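Closet, part two

I said in the last post that I would get to the bedroom closet in July, and I did, mostly. The hall closet took an afternoon. The bedroom took three evenings, and there is still a box of belts and bags I haven't opened.

I started at 7 in the evening by taking everything off the rod and putting it on the bed. I have done this the other way, one hanger at a time, and I end up putting it all back. With a pile on the bed I have to deal with it before I can sleep.

The first thing to go was the office clothes. I left Hovland three years ago and have worn one of those blazers since then, to my cousin's graduation in Millmont. I kept that one. The other four went in the donation bag along with the gray slacks that never fit right after I had them hemmed.

Sweaters were harder. Maj-Britt Tangen, who I used to share a place with, knitted me a green one that I can't wear because it itches, and I can't give away either. It's back on the shelf. The rest I sorted by whether I had worn them last winter. If I couldn't remember, I tried them on. Two had moth holes at the cuff. I darned one while watching a movie and cut the other up for dust rags.

I got 29 felt hangers to replace the wire ones, which left marks on the shoulders of everything. They take up less room on the rod, but T-shirts don't slide on easily and you have to go in through the bottom or you stretch the neck. Knits don't go on hangers at all now. They get folded in thirds and stood up in the drawer.

The second evening was the sporty and lounge stuff, and anything with cords, straps or trim on it. These are the pieces that give me trouble in the wash. 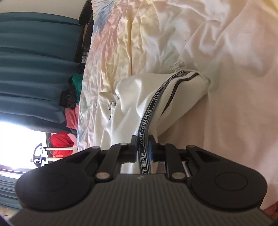 My rule now is that anything with a drawstring gets tied in a loose bow before it goes in the machine, and anything white with dark trim gets washed cold with the whites and hung to dry. I lost a good pair of shorts to the dryer last year when the cord pulled all the way inside the waistband. You can get it back with a safety pin, but it took me most of an evening. Cord stoppers I slide up close to the fabric so they don't bang around.

The third evening was socks, and there isn't much to say about socks.

Donations went to the drop-off on Ernness, three bags. They close at 4, so go early if you're going. The belts and bags will have to wait until I've bought some hooks.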